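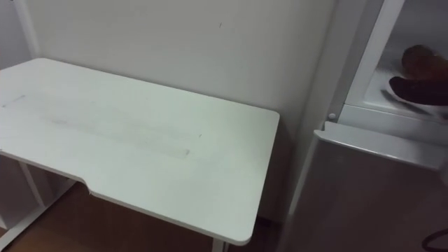 Drarkeck Community Music Club
Minutes of the meeting held May 10, 2018

Oona Niskanen was in the chair and welcomed everyone very kindly, especially the newer faces. Jagadeesh Mudaliar took these notes, so please blame him for any misspelled band names.

The minutes from March were read and agreed, with one fix: the opening act that night was Jastard, and they played before the folk trio.

Summer concert
Oona has heard back from Prondari, and we're delighted to say they will headline! They are bringing their own drummer this time, along with the two horn players so many of us enjoyed last year, and they would like a proper sound check before the doors open. Jastard are happy to open again and have asked for 40 minutes, which everyone thought was fair — they do have new songs to try out. Doors at 7, first band on at 8, and we hope to be packed up by 11.

The hall at Seppälä holds 145 people standing. There was a long and friendly talk about whether to put chairs along the back wall for those who'd like to sit, and we agreed that we should, even if it means selling a few less tickets.

Sound and gear
The left speaker is still buzzing. Jagadeesh has tried a new cable and will now take it to the repair shop, and he asks that people please coil the mic leads loosely when putting them away.

Open mic
A lovely night last month, with 9 acts signed up and a first-time singer who got the loudest cheer of the evening. Oona will keep the sign-up sheet and would love to hear from more piano players.

To do
Oona: confirm sound check time with Prondari, order posters
Jagadeesh: speaker repair, ask Seppälä about the chairs

Next meeting in two weeks, same room, and Oona is bringing the cinnamon buns.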